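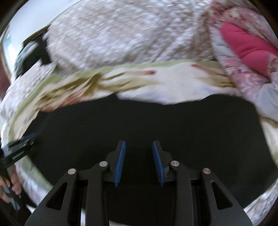
Por Noémi Szilágyi
Relato · Lectura de cuatro minutos

Los martes, en el Pintér, se bailaba hasta que Wael se cansaba, y Wael Mahrous no se cansaba nunca. Tocaba las congas con los ojos cerrados y la camisa pegada a la espalda, y entre tema y tema se bebía un vaso de agua con una calma de señor mayor, aunque no llegaba a los cuarenta.

Katalin Illés bajó las escaleras a las once menos diez, con los zapatos de baile en una bolsa de tela y la firme intención de marcharse después de la primera salsa. Llevaba tres años sin pisar aquel sótano. En ese tiempo habían cambiado las lámparas y subido el precio del ron, pero el suelo seguía hundiéndose un poco junto a la columna, en el sitio justo donde ella había aprendido a girar.

- ¿Guardarropa? -preguntó Ildikó desde el mostrador, y luego levantó la vista-. ¡Pero criatura! ¡Si eres tú!

La abrazó por encima de los abrigos, le dio la ficha número 20, la de siempre, y no quiso cobrarle. Le contó de un tirón lo de su rodilla, lo de la nieta que estudiaba en Sovville y lo del dueño, que quería poner mesas altas en la pista - una barbaridad, según ella, y Katalin estuvo de acuerdo sin pensarlo mucho, porque ya estaba mirando hacia el fondo.

Ottó Győri seguía pinchando con las gafas en la frente. No la saludó. Buscó un rato entre sus discos, sacó uno con la funda remendada y lo dejó caer sobre el plato, y Wael, que reconoció el bolero a la segunda nota, abrió por fin los ojos.

Katalin se sentó en el escalón a cambiarse los zapatos. Tardó más de la cuenta con la hebilla izquierda, que siempre había sido traicionera, y cuando se levantó Ottó ya había salido de la cabina y la esperaba junto a la columna, con la mano tendida.

- Vas a pisarme -dijo ella.

- Seguramente -dijo él.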